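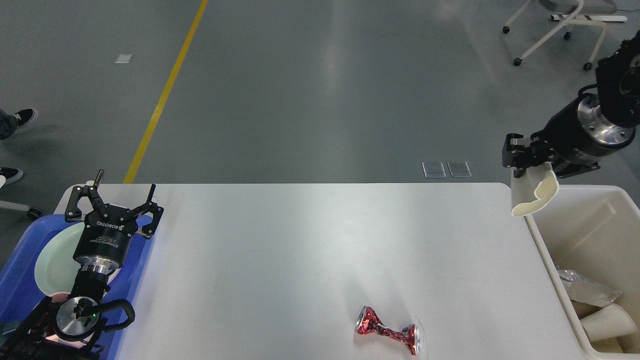 Figure 3. Table clearing at the Notance site: a crushed can on the tabletop, a paper cup at the bin, and a tray with a plate at the left.

3.2 What is left on shared tables

Lunch waste in shared rooms is usually studied at the bin, by weight. We were interested in the step before that, when the table still holds what a meal leaves behind and each item has to be sorted as trash or as something to keep. Records were made at two sites, Notance and Jarkia, over 16 weeks ending in May. They cover 3,535 items, each entered once under the Masri coding sheet, which sorts by material first and by shape second.

Paper cups were the most common item at both sites. Cans came next at Notance and wrappers at Jarkia. Cups were coded as whole, bent or crumpled, and the cups in Figure 3 show why position was left out of the code: one is held over the wall of the bin while two others lie on their sides inside, next to a clear wrapper. A cup on its side takes up far more room than its weight suggests, and bins at both sites were full by volume long before they were heavy. 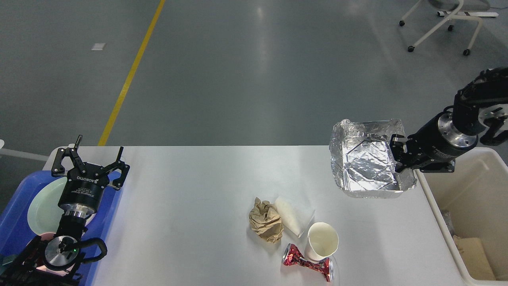

Mixed groups of items took longer to code than single ones. The sheet allows one line per item, so a cluster had to be split up before it could be entered, and coders did not always split it the same way. The middle of the table at Notance gives a typical case, with a crumpled brown paper bag and a translucent plastic sleeve lying side by side, and a cup and a twisted can nearer the front edge. The foil tray, wrinkled but still rectangular, went under metal with the can -- a choice we return to in Section 5. The green plate on the blue tray is tableware and was not coded as waste.

Disagreement between coders was highest for foil and for coated paper. After the first 20 tables we added a note to the sheet asking for the main material only, and the two sites were then coded under the same rule. The Atau list of food packaging was used to settle the remaining cases.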